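Equipment budget for the Mandemard shop, continued from last week. We have one arm and one hand running. The question for March is whether to buy a second set or spend the money on upkeep for the first.

Su-chen Yip got the quote from Durno. The arm is the big line, as expected. The hand is priced separately, and so are the cables - check that before you compare two quotes.

Small stuff adds up faster than I planned. Trays, liners, table covers, spare connectors: 261 dollars last quarter. I had put down 200.

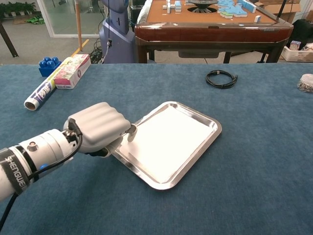
Siu-fong Fung wants a line for spare fingertips. I agree. We logged 141 hours on the hand since the last service and the supplier will only sell tips in full sets.

Floor space is a cost too. A second arm needs its own table, its own power and a clear path for cables. I'm putting down roughly 41 square feet for it.

Leasing came up again. Drirnton will lease the arm but not the hand, so we'd still have to buy half the setup. Yuk-lan Hsu is asking them for a one-year price anyway.

Where I am as of Sep 19, 2025: service contract first, spare tips second, second arm only if the lease price comes in low. If you've bought from either place, tell me what shipping cost you - neither quote includes it.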